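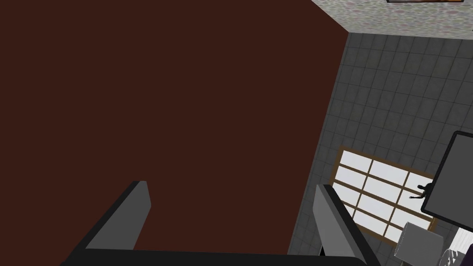 How to set up a relief fund for a household after a fire

Use these steps when a family has lost its home and neighbors want to send money. They cover the first 90 days. Tax and benefit rules vary by state, so check yours before the first payment goes out.

1. Get written consent

Ask an adult in the household, or the next of kin if everyone is in the hospital, to sign a one-page note. It should name the people who will benefit, the person running the fund and what may be published. Leave out medical details unless the family has approved the wording.

2. Open a separate account

Do not use a personal checking account. Ask the bank for an account that needs 2 signatures on every withdrawal. One signer should be from outside the family. In the Plinell Street appeal the signers were Tímea Szalai, a cousin, and Chia-jung Chow, a bookkeeper from the next block.

Bring:
Photo ID for both signers
The signed consent note
The fire department incident number

3. Write the notice

Keep it under 168 words. State what happened, who is being helped, how to give and when the fund closes. Put the contact number on the last line by itself.
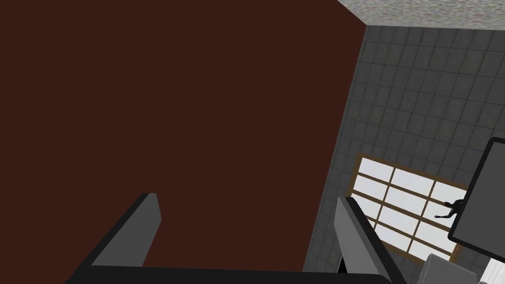

If the notice will also run in print, send the same text to every outlet. Different versions lead to different account numbers being passed along, and corrections rarely reach everyone who saw the first one.

4. Log every gift

Use a spreadsheet with columns for date, name, amount, method and receipt sent. Enter cash the same day, with both signers present. Goods go on a second sheet — do not assign them a dollar value.

5. Pay bills directly where possible

Send rent, deposits and pharmacy charges straight to the payee. A typical entry reads:

Markex Rentals, deposit and first month, $1,615, paid by check, both signers

Check the renter's or homeowner's policy first. If the insurer already covers temporary housing, hold the money for costs the policy excludes.

6. Close the fund

Stop accepting gifts on the date in the notice. Pay what is owed, transfer the balance to the family and give them a copy of the log. Keep the bank statements with the consent note.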